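Wednesday, after supper

Spent most of the day in 306 with the small things. I had meant to write a few lines each night this week and have missed two nights, so this one will be longer.

Got to Trelldale a little after eight. It had rained and the lot on the MacBrayne side was full of puddles, so I parked on the street and walked in through the back. The heat was on already. Hung up my coat, filled the kettle, went up.

The room was the way we left it on Monday, which means messy. I keep saying I will do the floor, and then the table takes the whole day. There are cords everywhere. The power strip sits up on the table because the outlets are too far away, and the white cord runs across one end. I have caught my sleeve on it more than once. I thought about taping it down, and looked for the tape, and found the tape in the drawer with the batteries, with maybe a foot left on the roll. Put tape on the list.

I like that table. It is a big oval, a dark grayish teal, and it came with the room. When I first saw it I thought the color was gloomy, but it is good for small work. Anything pale shows up on it right away. The one thing against it is that it is too wide. I can't reach the middle without leaning over, and by eleven my lower back lets me know. I tried kneeling on a chair last week and felt silly, and it didn't help.

Wiped the table first, then the round white mat. The mat came from Plerkirine, the craft place next to the shoe repair, and I bought it for hot dishes. It never made it to my kitchen. It stops things from rolling and it marks out a place to work, so you don't spread over the whole table. It has a faint ring on it now from somebody's cup. I scrubbed at the ring with dish soap and it got lighter.

Then the beads. I'm never sure whether to call the clear ones beads or crystals. The bag just says "clear, 200." I did not check whether there are 200. They are pretty when you pour them out. They catch whatever light there is, and in the morning the light in there isn't much. The first time I handled them I kept dropping them, and I have learned to push them into a little heap at the edge of the mat and take them from the heap. If they're spread out you chase them.

The job is dull to write down. Put the small things in the box, take them out, put them in again, in a different order. The box is a shallow brown one, pale inside, nothing special. I had 6 of them at the beginning of the month and two have gone soft at the corners. I moved those to the bottom of the stack. I think a box with low sides is easier for everybody, but it also means a bead can bounce right back out if it's let go too high. Mine did this all morning. You learn to go low and let go gently.

Did the first round before the coffee break and the second one right after it. I was slower on the second. My tea had gone cold and I drank it anyway.

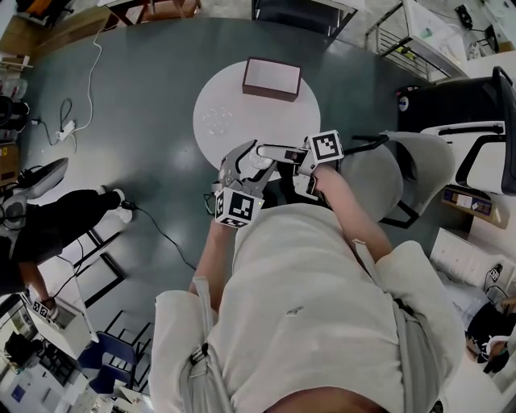
After that I moved the box up toward the far side of the mat, which made more room in front. I should have done that weeks ago. It's such a small change, but my wrist doesn't bend as much and the heap stays where I put it. I wrote BOX TO THE TOP on a sticky note and put it on the inside of the drawer. Sticky notes on the table itself get swept up with everything else.

Lunch was the rest of the lentil soup and an apple. Ate it down the hall. We have a rule now about no food in 306, after the business with the crackers, and I think it's a good rule even though I was the one with the crackers. Crumbs and beads in one heap is a miserable thing to sort out. Soup needed salt. I've made it too thin again. Next time less water, and put the carrots in later.

In the afternoon I thought I would deal with the metal cart. The top has become the place where things go when they have no place, and every time I need one of them I have to go through all of them. So I took everything off, wiped it down, and laid the things out to see what we had. Spare caps. A tube of glue with the cap stuck on. Rubber bands. A saucer that belongs in the kitchen downstairs. Three pens, one of which wrote. Half a pack of the stickers from Kultero, the round ones that don't stay stuck to anything. I threw out the glue and the two dead pens, and took the saucer down. The stickers I kept — I don't know why. They cost money, I suppose.

What was left went back on in some kind of order, the things used every day toward the front. I'd like a couple of little trays for it. Plerkirine had some by the register last time, shallow ones with a lip, and I should measure the top of the cart before I go there. Last time I guessed at a size and bought a bin that doesn't fit under anything. It's at home now holding potatoes.

Lost a bead at this point. I heard it go, that little tick tick tick, and then nothing. Got down on the floor with my phone light and looked under the chairs and along the wall. No bead. I found a paper clip and a peppermint in its wrapper. I gave it ten minutes and stopped. It will turn up in somebody's shoe. My sister would say just use another one, you have a bag of them, and she'd be right, but it bothers me to leave one on the floor where it will be stepped on. While I was down there I could see how bad the floor has gotten. There's dust in rolls behind the stand in the corner. The long black cord needs to go along the wall and not across where people walk. I moved my own bag, at least, and stood the folded boxes up behind the door.

The chairs are another thing. No two match. The gray office one is the best and whoever gets in first takes it, and I was in first and didn't, since I stand most of the day. The blue one is fine for half an hour. I sat in it to write up my notes and had to get up again with the notes half done. I might bring in the cushion from the porch. It's ugly but it's thick.

Went back to the table around three and did more with the box. By then I had a rhythm. Pick up, over, down. I stopped listening to the room, and it was pleasant, the way shelling peas is pleasant. My grandmother used to sort buttons when she was worried about something. She had them in cookie tins, and she would tip one out on a towel and sort by size, and then by color, and then tip them all back in together. I asked her once what the sorting was for if they all went back in, and she said it was for her. I hadn't thought about that in years. I wonder who got the tins. Must ask my sister. I think there was one with a windmill on the lid.

I tried putting a folded dish towel under the mat to raise it a little. It made things worse. The mat tilted and the heap slid. Took the towel out again.

Packed up at half past four. Beads back in the bag, bag in a jar with a lid, jar on the lower shelf of the cart. I would like to say I will do it this way every time. The box I left where it was. Wiped the mat again, and the ring is still there if you look at it from the side. Unplugged what I could. Swept, but only the part I could get to without moving anything, so the middle is clean and the edges are the same as ever. Friday I'll do the edges, if I can have the room to myself for an hour before the others come in.

Drove home the long way to get milk and forgot the milk. Got stamps, which I also needed. Fried eggs for supper. Back is stiff, and I did the stretches on the rug with the radio on. Found a bead in the cuff of my sleeve when I took my sweater off, so that's the lost one, or a different one. It's on the windowsill in an egg cup. Must remember to take it in.

List for tomorrow:
tape, the wide kind
milk
measure top of cart
salt for the soup, and a bigger jar if there's one in the cellar
call about the car
bead in the egg cup

The rain has started up again. Going to bed early, with the window open a crack.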